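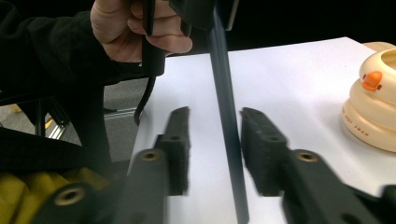
What is inside a pencil?

People call the dark part of a pencil the lead, but there is no lead in it. It is a mixture of graphite and clay. Graphite is a soft form of carbon, made of very thin flat layers. When a pencil is pressed on paper, the layers slide off and stick to the rough surface. That is the line you see.

How the core is made

Graphite powder, clay and water are mixed into a paste and pushed through a small hole, so that it comes out as a long string. The string is cut, dried and baked in a very hot oven. More clay gives a harder core and a paler line. More graphite gives a softer core and a darker line.

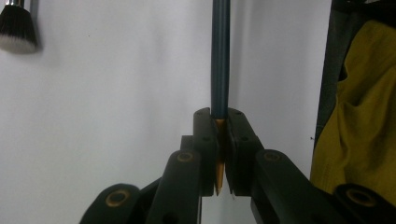

A sharpened pencil. The point is graphite and the cone is wood.

How the wood goes on

A flat piece of wood has grooves cut along it. One core is laid in each groove and a second grooved piece is glued on top – like a sandwich. The block is then cut into separate pencils and painted.

What the letters mean

H stands for hard and B stands for black. A 2B pencil is darker than a B, and a 6B is darker again. A 4H makes a thin, pale line. HB is in the middle.

Word list
Carbon: a substance found in coal, diamonds and all living things.
Core: the middle part of something.

Text by Sylvie Doucette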